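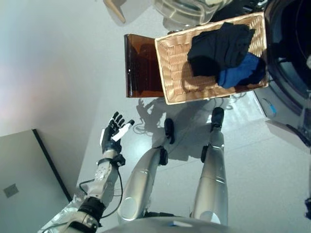
Basket by the washer, two garments in it, left hand open.

March, Endach build, laundry corner. Rewrote the approach so the basket gets taken by the rim, which Mikkelsen's notes recommend and my first version ignored. Shoulder limit now 35 degrees. It sulks at anything higher – so do I. 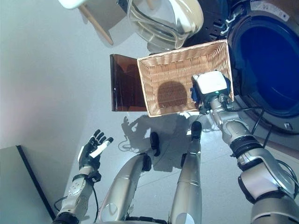 Grip force is set to 7 for now, and wicker creaks well before that, so I'll try 2 tomorrow. Still to do: tidy the floor cables, find the Vedov spare wrist screws, stop tuning after 9 pm.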